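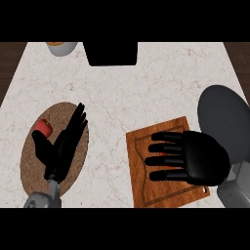

Merkow Countertop
Simulated two-handed demonstration package for kitchen manipulation

Products > Simulation > Task packages > Countertop

Merkow Countertop is a ready-made simulation package for teams that need to collect two-handed demonstrations of food handling before they commit time on hardware. An operator drives a pair of multi-fingered hands over a rendered kitchen worktop, and the package records everything needed to train a policy from the session: the rendered view, joint positions for both arms and hands, operator commands, object poses and contact events.

It runs on the same Cetent recording software as our physical stations. If your operators already know Cetent, they can start collecting the day the license is active.

What the package covers

The worktop is marble, with a cork mat and a wooden cutting board as the two main work surfaces. Fruit, plates and containers are placed by the scene generator. Operators work from a first-person view that looks down at the counter, and the recorded view is the same one the operator sees.

There are 14 tasks in the current release. Most of them involve moving produce between surfaces: mat to board, board to plate, plate to container. Others ask for one hand to steady an item while the other turns it or pushes against it. Cutting is not simulated. Customers who need cutting motions should look at the Merkow Prep station, where they are recorded on hardware with a blunt blade.

Each task comes with a short written instruction, a start condition, a success check and a time limit. You can edit all four. The success check is a plain script that reads object poses, and we ship the source.

Collecting a session

A session starts with the operator calibrating gloves or controllers, which takes 2 minutes with gloves and less with controllers. The system then loads a layout, shows the instruction and waits for the operator to press the pedal. Recording runs until the success check passes, the time limit is reached or the operator presses the pedal again.

After each attempt the operator marks it keep, discard or review. Discarded attempts stay on disk until the session is closed, so a wrong press can be undone. Attempts marked review go into a separate queue with a comment field.

We recommend blocks of 20 attempts followed by a break. Hand tracking drifts slowly as gloves warm up and shift, and fingertip error is the first place it shows. Recalibrate at the start of every block even if the hands look fine on screen.

Keep failed attempts if your training method can use them. A dropped apple followed by a clean recovery is often worth more than another perfect pick, and operators should be told this on their first day or they will discard every one.

Layout variation

The generator changes the following between attempts:

Position and rotation of the mat, board and plates
Type, size, color and starting pose of produce
Counter and floor materials
Light direction and strength
Camera height and tilt, within limits you set

Each of these can be locked. For a first dataset, lock the materials and the camera and vary only the objects. Add the rest once a policy trained on the simple set works in replay. Switching everything on from the beginning makes it hard to tell a weak policy from a thin dataset.

Every layout is stored with its seed. Any attempt can be reopened in its original layout and recorded again by a different operator.

Hands and arms

The package ships with one hand model and 2 arm models. Both hands are fully articulated and are controlled independently. Finger commands can be recorded as joint targets, as fingertip positions or as both, and we suggest both if you have the disk space. Converting afterward is possible, but joint limits make it lossy for the thumb.

Other hands can be added from a standard robot description file with collision meshes. Retargeting from the glove to a new hand needs a tuning pass. We can do that for you, or you can follow the guide in the documentation. Hands with fewer than 3 fingers work better with controllers than with gloves.

Output

Recordings are written one folder per attempt. Numeric streams are stored in columns with a shared clock. Video is stored separately and can be rendered again later at a different resolution, because the simulator state is saved at every step. Many customers collect with low-resolution video and render the final set overnight.

Exported datasets include a manifest listing the task, operator code, seed, result and software version for every attempt. Operator names are never written to the export.

Known limits

Contact between fingertips and curved fruit is stiffer than in real life. Policies trained only on this data tend to grip too lightly when moved to hardware. Plan for a smaller set of real demonstrations to correct it.

Thin items lying flat on the board are hard to pick up in simulation. Operators can do it, but the success rate is low enough to slow down a session.

Soft and wet produce is not supported. Tomatoes are modeled as rigid bodies.

Fingers can hide small objects from the operator's view when a hand is flat over the board. A second recorded camera can be added for training, though the operator view stays as it is.

Requirements

One workstation with a current graphics card and a wired connection for the gloves
Idine glove set, or any supported pair of hand controllers
Foot pedal (included)
Cetent recorder, current release

A headset is optional. Most operators prefer a monitor for long sessions.

Licensing and support

Countertop is licensed per collection seat. Viewing, export and re-rendering do not use a seat. Data you record belongs to you, and nothing is uploaded unless you turn on remote backup.

Setup help is included with the first seat. This covers installation, glove calibration and one operator training call. Custom tasks are quoted separately. Send us the instruction, the objects involved and the condition that counts as success.

The July update adds bowls and a task editor that does not require scripting. It is free for all current seats.

For quotes and technical questions, contact Kwesi Appiah in applications engineering through the form on this page. Requests received by noon on Friday are answered the same day.

Related products

Merkow Prep, physical two-arm station
Kwofie object library, produce and tableware
Idine glove set
Cetent recorder, additional viewing tools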